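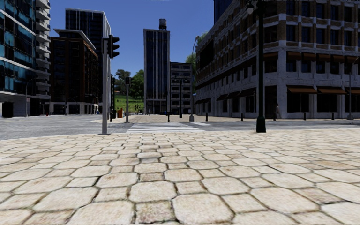

Ticket 570 - Zidmont gondola + summit coaster combo, booking page wont take family passes
Opened by: Soledad Ibarra, front desk, Stendby Tours
Status: open, waiting on Favberg

Guest at the counter trying to book 2 adults and 2 kids on the combo. Page goes through to payment then says "session full". It isn't full, the gondola base says plenty of room on the afternoon cars.

Tried so far
- different browser, same
- cleared the cache, same
- booked adults only, worked fine
- adults plus one kid, fails

So it's the child fare. Last time it did this was February, when the winter prices came off and the kids fare got left pointing at the old season. Favberg fixed it from their end, no note on what they changed.

Update, 2 July 2022
Called Favberg. On hold 20 min. They see the failed bookings on their side, error code 193, and say the kids fare is tied to the coaster height check and the height box isn't showing on our page. Checked, they're right, no box. It shows on the Valdebenito kiosk but not on ours.

Asked for the box back or the check turned off. They'll "look into it". Told them the long weekend crowd can't wait on that.

Workaround for desk staff: book adults online, ring the gondola base for the kids, write the confirmation number on the paper voucher. Do NOT take a card twice. Refunds are takign forever.

Guests also asking where to catch the shuttle up. Stop hasn't moved. 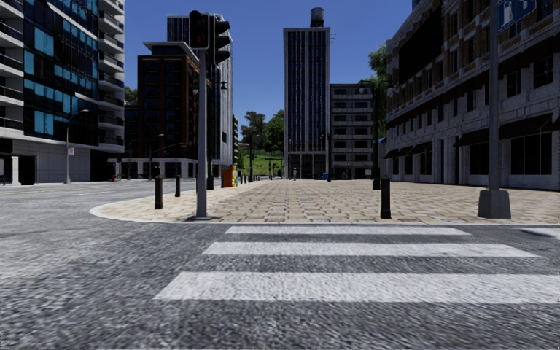 Crosswalk and plaza, traffic signal just left of centre

Still to do
- Favberg to call back re height box
- find out if the kiosk is on a newer version of the page
- refund for the family who got charged and no ticket, paperwork is in the blue tray

Leaving this open. If the box shows up on its own pls write down when.

S.I.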